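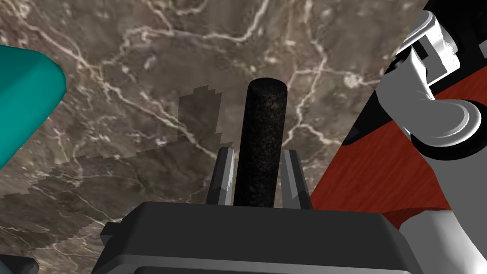 Image credit: Evander Gourlay (computer render)

Linking the Boathouse: Planning and Testing a Low-Cost Radio Data Link
Project report by Mhairi Pollock and Rocío Mendoza
Supervisor: Fiona Ritchie

Introduction

We chose this project from the list because it was the only one that let us go outside, and we are very glad we did! The rowing club at Innes has a boathouse at the far end of the loch with mains power but no phone line, no fibre and hardly any mobile signal. The clubhouse at the near end has a decent broadband connection. The club wanted to get water level and wind readings from the boathouse on to the clubhouse screen, so that crews could check conditions before carrying boats down.

Our task was to find out whether a small licence-exempt radio link could do the job, to predict how well it would work, and then to build one and compare the prediction with what we measured. We had no experience of radio before this year apart from one lab session on antennas, so a good part of the report is about what we had to learn.

The site

The two buildings are 9 km apart, nearly all of it over water. On a map this looks perfect. From the clubhouse balcony you can see the boathouse roof on a clear day, and we took that as meaning the path was fine. Fiona asked us straight away whether we had worked out the Fresnel zone, and we had to go and look it up.

The Fresnel zone is a long, thin, cigar-shaped volume around the straight line between the two antennas. If something solid pokes into it, the signal suffers even when the straight line itself is clear. The usual advice is to keep at least 60 per cent of the first zone's radius free. At 868 MHz, halfway along a 9 km path, that radius comes out just under 28 metres, so we needed nearly 17 metres of clear space under the middle of the link. The balcony is nowhere near that high, and the curve of the earth takes a bit more away as well.

There was also a wooded point sticking out from the east shore. It doesn't block the view, but it sits well inside the zone. We spent a very happy (and very wet) afternoon walking along it with a handheld GPS and a clinometer, estimating tree heights.

Choosing the equipment

We looked at two ways of doing it. The first was a pair of 5 GHz dish units, which would have given the club far more speed than it needed, and which would have used up most of our budget. The second was a pair of low-rate 868 MHz modules, which send tiny packets slowly and can pick out very weak signals. As our readings are only a few bytes each, we went for the second.

The modules we used were Lanov boards, borrowed from the department store cupboard, with a Daseo data logger at the boathouse end. The logger talks to the radio over a serial cable. Getting these two to understand each other took us longer than any other part of the project. The logger sends a carriage return at the end of each line and our code was waiting for a line feed. We had swapped both cables and one of the boards before Evander spotted it, from across the room, while eating a sandwich.

Predicting the link

A link budget is just adding and subtracting in decibels, and once we got used to it we really enjoyed it. You start with the transmitter power, add the antenna gains, take away the cable losses and the loss over the path, and see what arrives at the other end. The difference between that and the weakest signal the receiver can handle is your margin.

Our figures were:

Transmitter power: 14 dBm
Antenna gain, both ends together: 6 dB
Cable and connector loss, both ends together: 3 dB
Free space loss over 9 km: 110 dB
Expected received level, clear path: −93 dBm
Receiver sensitivity at our chosen setting: −128 dBm
Margin: 35 dB

A margin of 35 dB seemed huge to us. We then put the path into Ziven, the planning program on the lab machines, which takes the shape of the ground into account. It was easy to pick up, and the path profile drawing is lovely – you drag an antenna up its mast and watch the zone lift off the water. The help pages are thin, though, and we never found out how to make it save a profile with our own tree heights in it. We ended up typing them in again each time.

With the low antennas and the trees included, Ziven predicted an extra loss of 17 dB. That left us 18 dB of margin, which Fiona thought was healthy enough for a hobby link with nobody's safety depending on it.

Installing and measuring

Sheena Skinner from the rowing club met us with the keys and a very long ladder. We fixed one antenna to the balcony rail and the other to the gable of the boathouse, both upright so that the polarisation matched. All outdoor connectors were wrapped in self-sealing tape.

The first packet came through while Rocío was still at the top of the ladder, and there was some shouting. We left the link running for 14 days, sending a packet every five minutes and logging the signal strength of each one received.

The average level was −113 dBm, 3 dB weaker than Ziven had said. We were delighted with that. Day to day, the level moved more than we had expected, and the weakest readings tended to come on still mornings. Our guess is reflection from the water: when the surface is smooth it acts like a mirror, and the reflected signal can partly cancel the direct one. We can't prove it from one antenna height. Even so, the level never dropped below −124 dBm, so there was always a little in hand.

We did lose one block of packets in the second week. The logger had been unplugged so that somebody could use the kettle.

What we would change

We would measure at two antenna heights, to test the reflection idea properly. We would also do the survey of the point before ordering cable, as we bought the balcony length first and then wished for another few metres to reach the flagpole. And we would agree the message format on paper before writing any code at all.

Our logging script has no proper clock correction, so the times drift by a few seconds over the fortnight. It made no difference to the averages but it made lining up the readings with the wind data rather fiddly.

Next steps

The club has asked to keep the link. Rocío is going back in July to fit a permanent bracket at the boathouse and a label on the plug. The spreadsheet version of the link budget and the full signal log are in the project folder, and Fiona can give access to anyone in next year's group who wants to carry on with it.

Report handed in 7th June.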